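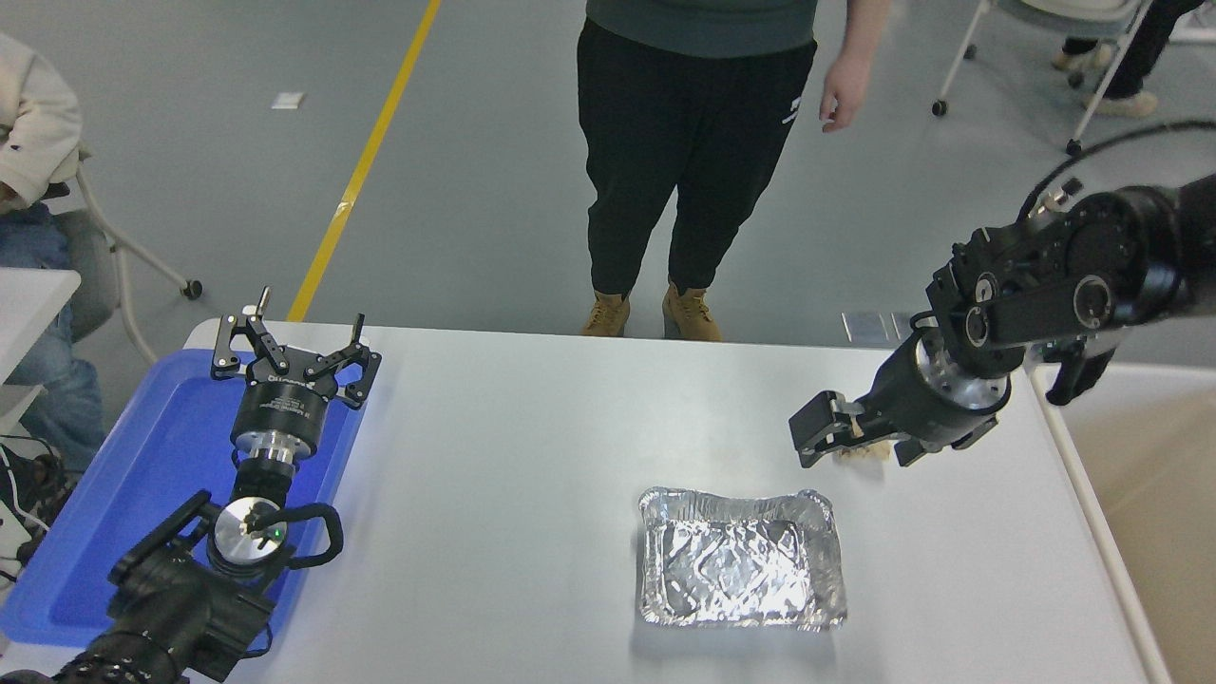 Vurneck: how a band puts a single out on its own
Project report by Kinga Sipos

For my music industry project I followed Vurneck, a four-piece from my town, while they got their single "Zolar" ready and out into the world. I picked them mainly because I already liked them (I know, very scientific) and because Raluca Lazăr, who sings and plays bass, said yes within a minute of me asking!

They used to be on a small label called Drirnevance, which paid for their first EP and then went quiet on them. So this time they did the lot themselves. Recording took place in November at Shokri, a studio above a carpet shop, with Manon Girard on the desk. I sat in for two evenings and mostly learned that drums take forever to set up. The song was nearly finished when Rozália Sárközi, the drummer, decided the chorus was too fast, and they did the whole thing again. She was right, it's much better slow.

The single came out on 6 March 2024. I kept a note of the plays, and by the end of the first week it had 1170, with the video on 3000. The EP managed 4000 plays in its first week, but the label had paid for adverts back then and the band spent nothing on those this time, so I don't think it's a fair match.

I also handed out a short survey at the launch gig and got 19 back. Most people had heard of the single from a friend, a few from posters, and only one from the local radio session, which surprised me as the band had worked hardest on that. Nineteen is a small pile and they were all people who'd turned up anyway, so I'd hand it out online as well if I did this again.

My tutor, Krisztina Csizmadia, asked me to say what I'd change. I'd start earlier, before the recording, and I'd ask about money sooner. Raluca did show me the costs in the end, but too late for me to get them into this report. They're playing again next month and I've already got my ticket.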